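¿Qué hago si un amigo me deja fuera del grupo?

¡Hola! Hoy os escribo sobre algo que me preguntáis un montón en el buzón de la web: eso que pasa cuando, de repente, tus amigos hacen planes y a ti no te dicen nada. A mí me pasó en el colegio de Flundham, con 9 años, y todavía me acuerdo de dónde estaba sentada.

Primero, una cosa importante. Que un día no te inviten a algo duele (¡claro que duele!), pero puede ser un despiste. Otra cosa es que pase una y otra vez, que se callen cuando llegas o que te saquen del chat a propósito. Eso se llama exclusión, y es una manera de hacer daño aunque no haya empujones ni insultos.

¿Por qué se siente tan mal?

Porque las personas necesitamos estar con otras personas. Cuando nos dejan fuera, el cuerpo se entera: duele la tripa, cuesta dormir, no apetece ir a clase. Si te notas así, no eres una exagerada ni un quejica – te está pasando algo de verdad.

¿Y con quién lo hablo?

Con un adulto que te escuche. Puede ser tu tutora, tu abuelo, la monitora del comedor... Yo se lo conté a mi madre una tarde en la cocina, y me costó muchísimo empezar. Un truco: si no te salen las palabras, escríbelas en un papel y dáselo.

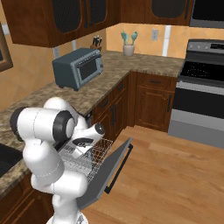

¿Qué le digo al grupo?

Prueba a hablar con una sola persona, la que te dé más confianza, y cuando no haya público. Puedes decirle: «El otro día me sentí mal cuando quedasteis sin mí. ¿Ha pasado algo?». Sin gritar y sin acusar. A veces se arregla ahí mismo y a veces no, y entonces toca volver a hablar con el adulto del que os hablaba antes.

¿Y si soy yo quien deja fuera a alguien?

Uf, esta pregunta es valiente. Yo también lo hice una vez, por quedar bien con las mayores. Se puede pedir perdón y se puede guardar un sitio en el banco para quien está solo. En un cole de Biltberg tienen los miércoles un recreo de juegos mezclados, con 21 niños y niñas apuntados, y dicen que se lo pasan genial.

Si tenéis más dudas, el buzón sigue abierto. ¡Leo todas vuestras cartas, aunque tarde un poco en contestar!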